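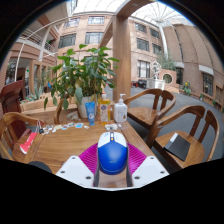
**When should Omoregie winter rye be planted?**

Plant it between the middle of September and the third week of October on most upland soils, at a depth of one inch. Fields seeded later will usually come up, but they tiller less in the fall and should be seeded at the higher of the two rates given below.

# Ralen Releases Omoregie Winter Rye for Grain and Cover Crop Use

EDVILLE, Sunday, September 22, 2019 – Ralen, a seed company based in Edville, has released Omoregie, an open-pollinated winter rye intended for both grain harvest and cover cropping. Certified seed is available now through the Edville warehouse and the Holtdale depot.

Omoregie was selected from a cross made in 2000 between an older tall forage rye and a shorter grain line. Selection was for straw strength, even heading and survival under ice. Early generations were grown at Edville only. Later ones were split between Edville, which has a heavy silt loam, and Holtdale, where the ground is sandy and dries out by June.

In replicated plots at Holtdale, average grain yield was 41 bushels per acre without irrigation. Mature plant height at the same site averaged 43 inches. Plants on the heavier Edville soil grew taller and lodged slightly more, mainly in the plots that received the full spring nitrogen rate. Growers on similar ground should hold back part of the nitrogen until the stand has been checked in spring.

"The older parent made plenty of straw and then fell over in the first hard rain of June," said Danjuma Ibrahim, who led the selection work. "We kept the root system and took out some of the height. Heading is also more even now, so a grower who wants to crimp it can do the field in one pass."

## Seeding

For grain, Ralen recommends drilling 90 pounds per acre into a firm seedbed. For cover crop use, or for any planting after the third week of October, the rate goes up to 110 pounds. Broadcast seed should be worked in lightly. Seed left on the surface has given thin stands at both sites, even in wet falls.

Seed size varies by lot. Drill settings carried over from another rye will be close but should be checked against the seed count printed on the tag.

## Ending the cover crop

Omoregie may be mowed, rolled or tilled in. Rolling works best at full flower, when anthers are showing on most heads. Stands rolled at the boot stage stood back up within a week in the Edville plots and had to be rolled again. Where corn will follow, the rye should be ended at least two weeks before planting. Soybeans have been drilled directly into standing rye at Holtdale with no loss of stand.

## Disease and cross-pollination

Leaf rust has been light at both sites. Ergot was found in field margins and in late tillers, as it is in other open-pollinated ryes, and grain intended for milling or feed should be cleaned and inspected before sale. Omoregie carries no special resistance to ergot and should not follow another rye crop in the same field.

Rye pollen travels well on the wind. Growers saving seed for their own use should keep Omoregie apart from other rye and should expect some drift in height after several seasons. Certified seed is grown in isolation and inspected twice, at heading and again before harvest.

"Most of the calls we get are from people who want one bag for a garden or one field, and from dairies that want a full load," said Ekaette Balogun, who manages seed production at the Holtdale depot. "The seed is the same. It comes off the same fields and through the same cleaner."

## Supply

Seed is packed in 50-pound bags and in bulk totes. Untreated seed is standard; treated seed can be ordered in tote quantities only. Orders placed by phone are normally ready for pickup in 5 business days. Bulk loads out of Holtdale depend on truck scheduling and may take longer while soybean harvest is under way.

Plot results by site, including test weight and falling number, will be mailed with the winter seed list in November. Copies can be requested at either counter.

## About Ralen

Ralen breeds, cleans and sells small grain and forage seed. Its breeding plots and main warehouse are in Edville, with a second plot site and depot in Holtdale.

**Variety questions:** Danjuma Ibrahim, Edville
**Orders and bulk seed:** Ekaette Balogun, Holtdale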